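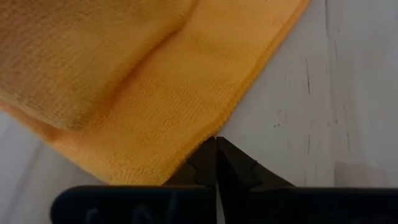 Solveig Aasen objected that an arm which can pinch the hem has not yet learned to fold, and that the students' report should keep the two matters apart. Her objection was entered in the project record, and the wording of the second chapter will be changed accordingly.

Jun 19, 2023

The morning session of the Skjelbred student project was given to towel handling. Jad Jaber and Agnes Tangen operated the arms and Jericho Maglaya kept the log. The log now holds 342 attempts, against the 400 required before the class may submit to the Willance competition. Of those entered, 87 are marked for review. Most of the marks concern the moment at which the fingers close, and the students do not yet agree on what should be recorded as a grasp. Mr. Maglaya proposes that cloth must leave the table. Ms. Tangen would accept any closing of the fingers on the border. I have asked each of them to submit half a page on the question by the next session, and the attempts under review will stay as they are until then.

I reminded the group that the competition rules call for cloths of more than one color, presented unfolded and in disorder, and that a single towel laid neatly on the table will satisfy the first task only. Mr. Jaber had prepared an order of work for the mixed pile, starting with whichever cloth offers the highest point.

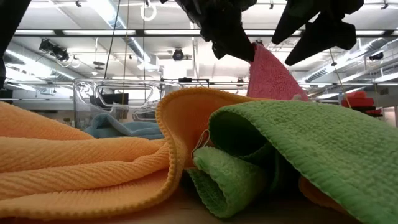
His order of work was adopted with one amendment, namely that the second arm is to remain clear until the first has lifted. The students asked whether the amendment would cost them time in the final round. It will, and I told them so. Points are deducted for contact between the arms, and the December trial was lost on that account.

The Godon software was discussed briefly. It stores over 3704 lines of settings from previous classes, many of them without a note as to purpose. Ms. Tangen is to mark those relating to the fingers and leave the remainder untouched.

The request to Plamosis for replacement fingertips was signed and sent before lunch. No reply has been received. The afternoon was taken up with the written report, of which the introduction is complete and the section on methods is still in two versions.

Friederike Vogler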